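Tableware on the test bench: a morning with the Urio arm

Apr 22, 2022

Kheri Rashidi would like visitors to stop asking how fast it is. The question came up twice in the first few minutes of the open day at Zudis, and both times Rashidi answered by pointing at the crockery.

"Speed is a setting," Rashidi said. "I can turn it up whenever I like. Grasp selection on glazed ceramic is the part we get paid for."

Rashidi leads manipulation testing for Urio, the arm-and-software package that Zudis is preparing for commercial dish return lines. The work on show was table sorting: pick up a piece, set it down where it belongs, go on to the next. The dishes are everyday restaurant pieces, and they don't match. Rashidi buys them in mixed lots and says a uniform set would make the results look better than they are.

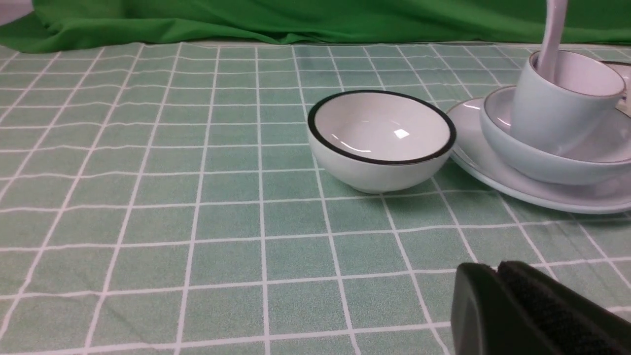

Glaze is the first difficulty. A shiny surface returns a highlight that moves when the camera moves, and an edge detector can take that highlight for a rim. "A white bowl inside a white bowl is a bad afternoon," Rashidi said. "You have two rims, a reflection, and very little contrast between any of them."

The current software release, Vodau, deals with this by looking from more than one angle before the fingers close. The previous release committed after a single view. Rashidi gave the change in plain figures: in March the team logged 348 attempts on stacked pieces, and the failures that remained were mostly slips during the lift. Wrong guesses about where the rim was had become the smaller group.

Handles are a separate case. They are narrow, they are rounded, and the contact patch is short.

"People assume a handle is the easy place to hold something, since that's what it's for," Rashidi said. "It's for a hand. A hand wraps. Two fingers pinch, and if you pinch off center the piece rotates on you."

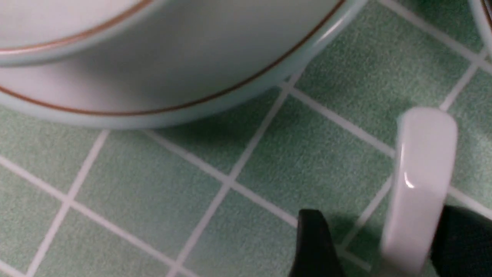

The gripper at a white handle, with a gold-brown-lined dish alongside.

I asked about force limits. Rashidi would not give the number but described the method. Closing force is ramped until the fingers stop moving, held, then checked again after a short lift. If the reading drops, the piece goes back down and the attempt is recorded as a miss, even if nothing fell.

The checkered cloth drew a question from a visitor from Plurkeck, which runs canteen kitchens. Rashidi said the grid is handy for people reviewing recordings, who can see at a glance how far a plate has shifted. The software makes no use of it.
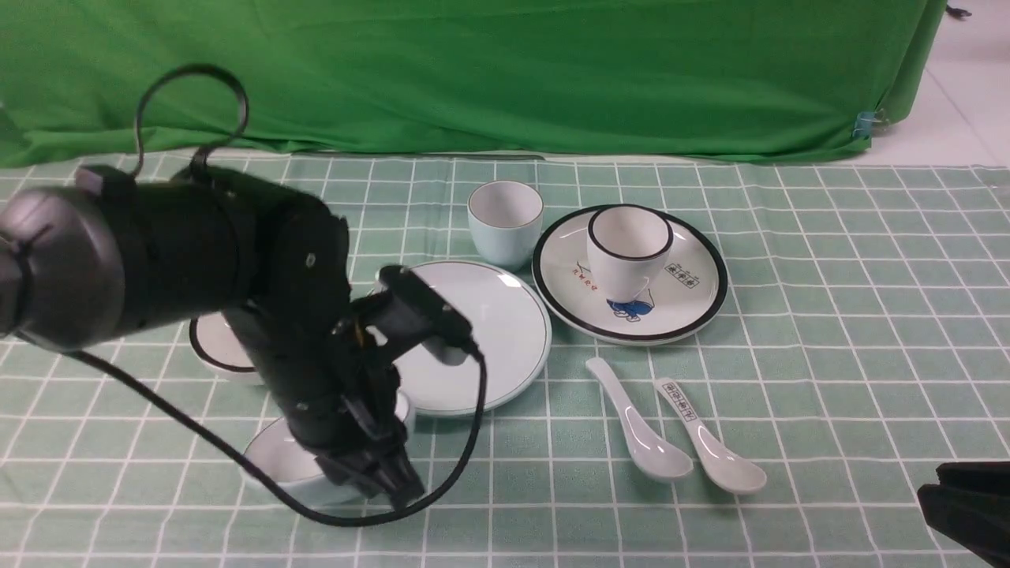
Cables were the other topic the Plurkeck visitor kept returning to. In a kitchen, a hanging cable collects grease and gets caught on things. Rashidi agreed without argument. Routing on the bench is external so that parts can be swapped quickly, and a sealed wrist is on the drawing for the next build.

"I would not put this one over a sink," Rashidi said. "It's a bench unit."

Spoons are still sorted last. They lie low, and the fingers have to come down close to the table to get any purchase on them. Rashidi wants 100 consecutive spoon picks without a table contact before that part of the task is moved forward in the order. The team has not reached it, and Rashidi declined to say how close the best run had come.

The next bench session will repeat the stacked pieces with the room lights dimmed.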